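Procura-se gente com paciência para tecido (estofador/a e ajudante de oficina)

Olá! Escrevo eu mesma este anúncio porque, das duas vezes que pedi a uma agência, apareceu um texto cheio de "ambiente dinâmico" e ninguém percebeu que o trabalho era arrancar agrafos. Portanto vai à minha maneira, comprido e um bocado desarrumado, e quem chegar ao fim já tem meio caminho feito.

A Gemell é uma oficina de estofos. Cadeiras, cadeirões, bancos de restaurante, uma ou outra cabeceira de cama, e em dezembro uma quantidade absurda de cadeiras de jantar que toda a gente quer prontas antes da consoada. Estamos no rés do chão do pátio Ueda, entre um serralheiro e uma gráfica pequenina, com portão largo para a carrinha e uma claraboia que no verão nos coze e no inverno nos salva. Tenho a oficina há anos suficientes para já ter reestofado a mesma poltrona três vezes para a mesma cliente, sempre em verde, sempre num verde diferente.

## As vagas

Há 2 lugares abertos, e são bastante diferentes um do outro.

**Estofador/a com experiência.** Preciso de alguém que saiba desmontar uma peça sem a estragar, tirar moldes do tecido velho, cortar com o desenho acertado (riscas, xadrez, aqueles florões enormes que comem metros), coser à máquina industrial e rematar à mão com agulha curva. Se souberes trabalhar com molas amarradas e crina, ficas já com um café pago. Se só conheces espuma e cintas elásticas, candidata-te na mesma, as molas ensino eu.

**Ajudante de oficina.** Aqui não peço experiência nenhuma. Vais tirar agrafos, muitos, aspirar os assentos por dentro, etiquetar peças, cortar espuma, carregar e descarregar, atender o telefone quando eu estiver com a boca cheia de alfinetes. Com o tempo passas para a costura, se quiseres. Houve quem entrasse cá para varrer e hoje tenha oficina própria, e ainda me telefona a pedir o contacto do fornecedor de vivo!

## O dia a dia, mais ou menos

Abrimos às oito e meia. A primeira meia hora é para ver o que há em cima dos cavaletes e decidir quem pega em quê. Depois cada um fica na sua peça e trabalha-se com o rádio baixo (a estação negoceia-se, o volume não). Almoçamos à uma, na mesa do corte, com uma lona por cima. Há fogão de dois bicos e um frigorífico que faz um barulho de traineira. Às cinco e meia arruma-se e vai-se para casa. Não trabalhamos aos fins de semana, nem sequer em dezembro, e quando um cliente insiste eu digo que não e depois fico a remoer o assunto toda a noite, mas isso é problema meu.

Uma parte grande do trabalho é olhar para o que nos chega. Às vezes a cadeira está impecável por fora e tem a estrutura toda bichada; outras vezes parece caso perdido e basta uma limpeza e cintas novas. Por isso gosto de gente que mexe antes de falar: senta-te, carrega nos braços, vira a peça ao contrário, mete a mão entre o assento e as costas (encontram-se moedas, canetas, uma vez uma aliança). Os estofos pretos são os mais traiçoeiros para avaliar, escondem vincos e nódoas e mostram cada fiozinho de cotão, e antes de saírem daqui levam sempre uma última passagem de pano, do assento às costas.

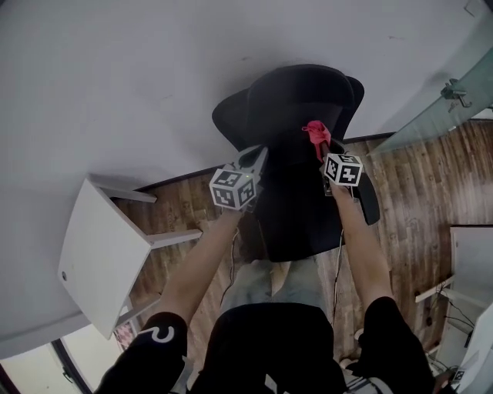 ## O que ofereço

- Contrato desde o primeiro dia, com o período experimental que a lei manda e nem mais um dia.
- Para o lugar de estofador/a, 95 euros por dia, brutos. Para ajudante, o valor combina-se na conversa, mas digo-o logo de início, não gosto de mistérios com dinheiro.
- Passe mensal pago ou, se vieres de bicicleta, sítio coberto para a guardar.
- Tesouras boas. Parece coisa pouca, mas quem já cortou veludo com tesoura romba sabe do que falo. Cada pessoa tem as suas e quem usar tesoura alheia para cortar papel lava a loiça durante uma semana.
- Formação paga no ateliê Zullmont, que trabalha capitonê como eu gostava de trabalhar e onde costumamos passar uns dias por ano.
- Férias em agosto, a oficina fecha e vamos todos embora. Os outros dias marcam-se com calma.

## O que peço

Mãos cuidadosas, antes de tudo. Pontualidade razoável. Alguma força, ou jeito para pedir ajuda, porque um sofá-cama antigo pesa como um piano. Convém não teres alergia séria ao pó, e digo isto com pena, já perdi uma colega maravilhosa por causa disso.

Carta de condução dá jeito para as entregas, mas não é obrigatória. Português suficiente para nos entendermos chega perfeitamente; já tivemos cá quem explicasse tudo por desenhos e as costuras saíam direitinhas.

Idade não me interessa. Se tens cinquenta e tal anos e estás farto ou farta de escritório, escreve. Se acabaste agora o curso, escreve também.

## O trabalho que temos pela frente

O hotel Trarnatow entregou-nos a sala de jantar e o bar: são 143 cadeiras, mais os bancos corridos das janelas. Vêm por lotes, para o hotel nunca ficar sem sítio onde sentar as pessoas, e é por isto que preciso de reforços a sério. O tecido já está escolhido, um bouclé cor de areia que fica lindo e que desfia só de se olhar para ele. Vai ser preciso chulear tudo, peça a peça. Aviso já para não haver caras feias depois!

Fora isso continuam a entrar os particulares, de que não abro mão. É neles que aparecem as peças com graça: a cadeira de barbeiro, o canapé da tia, o banco de piano com partituras lá dentro.

## Como te candidatas

Escreve-me uma mensagem normal, com as tuas palavras, a dizer quem és, qual dos lugares te interessa e quando poderias começar. Currículo podes mandar, mas leio primeiro a mensagem. Se tiveres fotografias de coisas feitas por ti, junta duas ou três, e pode ser um cortinado, uma mochila remendada, o assento da mota do teu irmão. Gosto de ver o avesso, por isso se der para fotografar o avesso, melhor ainda.

Recebo candidaturas até 5 de maio. Respondo a toda a gente, às vezes devagar. A quem me parecer que encaixa, proponho uma manhã na oficina, paga, com uma cadeira à frente e as ferramentas na mesa, e no fim almoças connosco.

Podes também aparecer no pátio e bater ao portão, de preferência depois das quatro. Bate com força, por causa da máquina de costura.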